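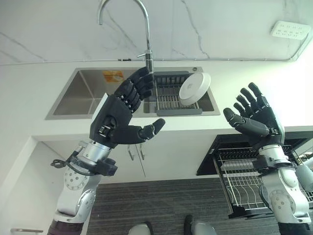

Jasosetti Help Desk — Kitchens and Shared Spaces
Ticket: Water on the counter behind the double sink, rack sliding, cups coming out with puddles
Location: Gillindale, ground floor kitchen
Opened: 21 June 2018
Status: Closed, with one follow-up

Original report

Hi all! First of all, I love this kitchen. The double sink is a huge step up from what we had at Catterall, and the tall faucet means I can finally fill the big stockpot without tipping it sideways. But we have three small problems that seem to be tangled up together and I'd like to sort them out before people get used to working around them.

1. Water collects on the counter behind the sink, between the base of the faucet and the wall panels. I wipe it in the morning and it's back after lunch.

2. The drying rack in the right basin slides toward the front when anything heavy goes in. A dinner plate is fine. Two dinner plates and a saucepan lid and the whole thing shifts with a horrible scrape.

3. Cups come out of the dishwasher with a little pool of gray water sitting in the base. Not dirty exactly, but you tip it down your sleeve when you put the cup away.

I've tried tightening nothing and moving nothing so far, so you get it as it is. Happy to test anything you like, I'm in here every day.

Reply 1, help desk

Thanks for such a clear report! Let's take the water first. Could you do a paper towel check?

Dry the whole back edge of the counter, the faucet base and the sink rim. Lay a folded paper towel around the base of the faucet and a second one along the foot of the wall. Don't run the water for 45 minutes. Look at both towels. Then run the faucet into the left basin for a minute or so, without touching anything else, and look again. Last, use the sink as you normally would for one round of washing up and look a third time.

Please also look in the cabinet under the sink with a flashlight and feel along the supply lines with a dry hand. If anything is wet in there, close the shutoff valves and call us, don't wait on the ticket.

Reply 2, reporter

Did it! This was weirdly fun.

After 45 minutes: both towels bone dry.
After running the faucet: both dry.
After washing up: towel at the faucet base soaked, towel at the wall damp in the middle.
Under the sink: dry everywhere, and much tidier than I expected.

So I think it's us. I watched the next two people who came in, and both of them reached for the lever with a dripping hand. The lever is low down on the body of the faucet, so everything that runs off your fingers lands behind the sink. The same thing happens when you lift a wet plate out of the left basin and swing it across to the rack a bit too high.

Reply 3, help desk

Great detective work, and good news too: no leak, no plumber. Two things to try.

Turn the lever on before your hands go in and leave it at a thin stream while you rinse, then shut it off once at the end. Far fewer trips with wet fingers. And keep a cloth folded at the faucet base for now. If it's only damp at the end of the day you can stop worrying about it.

Do keep the back of the counter dry in the meantime, particularly toward the window end, where the power strip is on the wall. Nothing wet should be parked under it, and anything plugged in there should have its cord hanging clear of the counter.

On to the rack. Which way round do you have it, and is anything under it?

Reply 4, reporter

Rods running front to back, nothing under it, sitting straight on the steel. I turned it a quarter turn and it was worse, so I turned it back. I also tried a thin dishcloth underneath and that stopped the sliding completely, but the cloth stayed soggy and smelled terrible by the second day. Please don't recommend the dishcloth.

Reply 5, help desk

No dishcloth, understood! Four small silicone dots, the clear stick-on kind sold for cabinet doors, should do the same job and let the water run off underneath. Clean the feet of the rack with a little rubbing alcohol first or they'll drop off in the first hot rinse. Put the heaviest item at the back of the rack and build forward.

If you want to stand something light and flat in there along with the plates, like a chopping sheet or a tray, put it at an angle across the rods. It holds much better than square on.

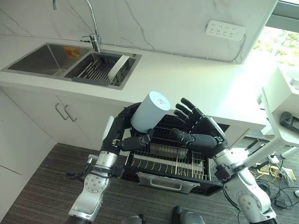

For the cups, a few questions. Do they all go in upside down? Do they have a hollow in the base? And are you using any rinse aid?

Reply 6, reporter

All upside down, yes. The blue ones are the worst. They have a dip in the bottom that holds maybe a spoonful, and when they're upside down that dip is facing the ceiling like a tiny birdbath. The plain glasses have almost no dip and come out fine.

Rinse aid: the dispenser was empty. I didn't know there was a dispenser. I do now!

Reply 7, help desk

You've found it. Fill the rinse aid to the line, then load the blue cups so they lean. Hook the rim over one tine and let the opposite side rest on the row next to it. You only need a slight tilt, enough for the dip to spill over its own edge. Don't let cups nest against each other or you'll trap water between them.

When the cycle ends, pull the rack all the way out and give it one firm little shake before you lift anything. Leave the door down for 23 minutes or so if nobody needs to walk past. The steam goes out into the room and the cups dry off in their own heat. Just keep the carpet tiles in front of the machine in mind and empty the cups over the rack, never over the floor.

Reply 8, reporter

Results after 3 cycles, and I'm so pleased with these!

Cycle 1, rinse aid only, cups straight: pools still there, but clear water and smaller.
Cycle 2, rinse aid plus tilt: two cups with a few drops, the rest dry.
Cycle 3, tilt, shake, door left open: all dry. Every one.

Silicone dots are on and the rack hasn't moved. I loaded it with both saucepan lids to be mean to it. The cloth behind the faucet was barely damp last night.

One last question. There's a little sticker on the back wall of the left basin, orange and white. Can I take it off? It's starting to bother me now that everything else is so nice.

Reply 9, help desk

Go ahead, once you've taken a note of anything on it you might want later. Soak it with a warm wet cloth, peel from a corner, and rub the leftover glue with a drop of cooking oil. No scouring pads, they'll dull the steel and you'll see the patch forever.

Closing this with one follow-up: the kitchen at Derolau has the same blue cups, a box of 200 between the two sites, so we'll pass your loading notes on to them. We'll check the silicone dots with you in August, as the adhesive is the part most likely to give up first.

Reply 10, reporter

Perfect. I've taped the tilt instructions inside the cabinet door, with a drawing. The drawing is bad but the cups are dry.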